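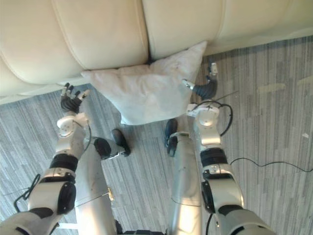

# Über uns

Tipoki. Aufräumen, Wohnungen herrichten, Polster pflegen. Gibt es seit einem Juni, in dem Mathis Bodin drei Haushalte gleichzeitig auflösen musste und gemerkt hat, dass ihm das liegt. Kurz danach kam Ruby-Lee Hapeta dazu, gelernte Polsterin. Seitdem machen wir das zusammen.

Büro und Lager in der Drullow-Passage, Hinterhof, zweite Tür. Klingel geht manchmal nicht, bitte klopfen.

## Was wir machen

Hauptsächlich Wohnzimmer. Klingt komisch, ist aber so. In den meisten Wohnungen, zu denen wir gerufen werden, ist die Küche halbwegs in Ordnung und das Wohnzimmer nicht. Kissen auf dem Teppich, Decken hinterm Sofa, Ladekabel quer durchs Zimmer.

- Aufräumen einmalig oder im Abo (alle 2 Wochen, auf Wunsch öfter)
- Ledersofas reinigen und nachfetten, auch helle Leder
- Kissen und Bezüge: waschen, lüften, neu füllen
- Teppiche saugen, Flecken behandeln, kleine Teppiche nehmen wir mit
- Wohnungen vor Übergabe oder Besichtigung herrichten

Fenster machen wir nicht. Umzüge auch nicht, da empfehlen wir die Kollegen von Enham, die sitzen zwei Straßen weiter und haben einen großen Wagen.

## Wie das abläuft

Sie rufen an oder schreiben. Wir kommen vorbei, schauen uns das Zimmer an, meistens reicht eine Viertelstunde. Dann gibt's einen Preis, der bleibt auch so.

Am Termin selbst zuerst alles vom Boden hoch. Kissen, Spielzeug, Zeitschriften, Kabel. Dann Sofa: Sitzkissen, Ritzen aussaugen, Nähte mit der weichen Bürste. Leder wird bei uns nur nebelfeucht gewischt, keine Tücher mit Alkohol, bitte auch zwischendurch nicht! Cremefarbenes Leder verzeiht wenig, vor allem neue Jeans nicht. Teppich kommt zum Schluss. Bei gestreiften immer mit dem Streifen saugen, sieht danach einfach ordentlicher aus.

Weiße Kissen legen wir gesondert raus, wenn Flecken drauf sind. Kleine Schlieren gehen oft mit Gallseife weg, den Rest nehmen wir mit ins Lager. Rückgabe beim nächsten Termin, im Beutel mit Ihrem Namen.

Gefundenes kommt in eine Schale auf den Tisch. Münzen, Haargummis, Ohrringe, einmal ein kompletter Schlüsselbund, den die Familie seit Ostern gesucht hat.

## Ein paar Zahlen

Weil immer wieder gefragt wird: 122 Haushalte in der Stammkundschaft, 12 Leute im Team, davon die Hälfte in Teilzeit. Lagerfläche 800 Quadratmeter, haben wir von der alten Druckerei Nutel übernommen. Viel zu groß am Anfang, inzwischen ziemlich voll. Hinten rechts steht die Polsterwerkstatt, da ist Ruby-Lee fast jeden Vormittag.

## Wer macht was

**Mathis Bodin** – Termine, Angebote, Besichtigungen. Fährt auch selbst noch mit raus, wenn jemand krank ist.

**Ruby-Lee Hapeta** – Leder, Stoffe, alles was genäht werden muss. Aufgeplatzte Naht am Sofa? Foto schicken, sie sagt Ihnen, ob sich das lohnt.

Das Team stellen wir demnächst noch einzeln vor, die Texte sind in Arbeit.

## Erreichbar

Telefonisch ab 8 Uhr, mittags eher schlecht. Mails beantworten wir abends gesammelt. Im Juni sind wir wegen der vielen Wohnungsübergaben meist früh ausgebucht, also bitte rechzeitig melden. Gutscheine gibts auch, einfach im Büro nachfragen.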